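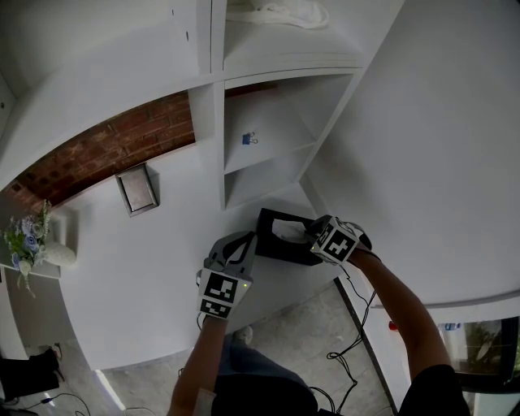 ok week two of trying to eat down the pantry before we move to Ketbridge in May. I have spent 42 dollars on groceries so far and I'm weirdly proud of it

dinner last night was lentils, the end of a jar of salsa and an egg. Liliana had seconds!! I did not expect that

found THREE open bags of brown sugar. all rocks. does the slice of bread trick work or is that just something my aunt says

also the movers quoted us 498 and then called back to say stairs are extra — we're on the second floor, I told them that the first time

going to try the place over on Foley instead, my coworker paid 300 for a one bedroom and nothing got broken

anyway tonight is chickpeas again. send me your chickpea ideas, I have more than 108 ounces of them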